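Snack drawer, month three

OK quick one before I have to leave. Train is at 7:40 and I haven't packed anything.

So the office snack thing. A few of you asked how it was going after my last post, where I whined for a page about the vending machine contract ending. Short version: we did not replace the machine. We have a drawer. Two drawers now. And a jar, and a sheet of paper, and way more opinions than I knew 27 people could have about crackers.

Backing up a bit for anyone new. Jedton is small. One floor, one kitchen, a fridge that hums. The old machine took coins and sold those orange peanut butter things, and when the contract ran out in the spring the quote for a new one came back and everybody laughed. So I said fine, I'll buy stuff at Güneş on my way in and people can pay for what they take. Famous last words.

Güneş, if you don't know it, is the grocery on the corner by the tram stop. Narrow aisles, great olives, bread that sells out by ten. Prices are okay on most things and weirdly high on granola bars. I don't know why. I asked once and got a shrug and a free apricot.

First month I spent $283 and the jar had $210 in it. Not great. I figured someone was taking things and not paying, got all grumpy about it on the tram for a week, and then found out half the office thought the top drawer was free because it used to be where the birthday candy went. Fair enough. I put a label on it. The shortfall was exactly 73 bucks which I ate (ha) and moved on.

Second month closer. Third month, April, we were in the black for the first time and I bought a round of lemon soda with the extra. Gone by lunch.

What sells: pretzels. Always pretzels. Dried mango, when I can get it. Cookies of any kind, in any box, at any hour, but mostly around three. I used to think people wanted the healthy stuff because thats what they said on the sheet. Almonds, they wrote. Rice cakes. I bought rice cakes. The rice cakes are still there, two bags, come and get them.

What doesn't: anything that needs a spoon. Anything with "protein" in large letters. Those seaweed squares, except to one person who eats nothing else and I think is on her own keeping the seaweed people in business.

Also chocolate in warm weather. Don't. Our kitchen gets the sun from noon on and I lost a whole shelf of bars to it, had to peel them out of the corner of the drawer with a butter knife. Cookies with chips in them hold up better, or at least they look less sad afterward. So that's where most of the money goes now.

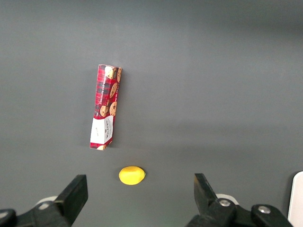

Fabian Schnyder thinks I should stop buying cookies by the box at all and get the little two-packs, one price each, no arguing over what counts as a serving. He wrote that it's the only thing that worked at his last place, and that an open box gets emptied by whoever is closest to it, paying or not. He also wants more salt in the lineup. Salt and vinegar anything.

I went back and forth on this. Two-packs cost more per cookie, a lot more, and the trash doubles. But he's right about the open box. I've watched myself do it. You go in for a glass of water, you take one, you take one on the way out, and do you put in for two? I put in for one. I'm the person running the jar.

So a compromise for now. Boxes stay, but I put them in with a price per cookie written on masking tape, and I round it down so no one needs to find nickels. We'll see. If it tanks I'll try the two-packs in the fall and he can say I told you so.

Paying by phone came up too. Somebody suggested Dredident, the app, which does shared kitties and sends reminders. I tried it on my own phone for a few days and the reminders made me want to throw it in the river. Three pings about a bag of pretzels. Plus two people here don't use anything like that and I'm not going to make them. The jar stays. If you don't have change, write your name on the sheet and settle up whenever. So far people do. Mostly.

Oh and allergies, I should of thought of this on day one. We have one serious nut allergy and I had almonds sitting loose in a bowl next to everything else for the first two weeks, which makes me cringe now. Nuts are in the bottom drawer, sealed bags only, and the tongs don't travel. If you're setting up something like this ask around FIRST. Takes five minutes.

Other stuff in no order

Buy a clip for every bag. Then buy more clips, they walk off.

Keep the receipts. I tape mine inside the cupboard door so anybody can check, and so far the only person who has ever looked is me.

Restock in the morning. I did it at four once and it was like feeding ducks.

Don't take requests out loud in the hallway, you'll forget. Sheet.

The Zondum folks upstairs have asked if they can buy in. They're nice, they're also a lot of people, and I can only carry so much on the tram. I said they could come down and use the jar like everyone else but I'm not doing a second floor. Might regret that. One of them offered to do a run with a car every other week, which would change my life, so let me know if you think it's a bad idea.

Right, have to go, still no socks in the bag. Will do a post about the coffee situation when I'm back, there's a whole saga with the grinder. Comments are open. No more rice cake recipes please, I've had four.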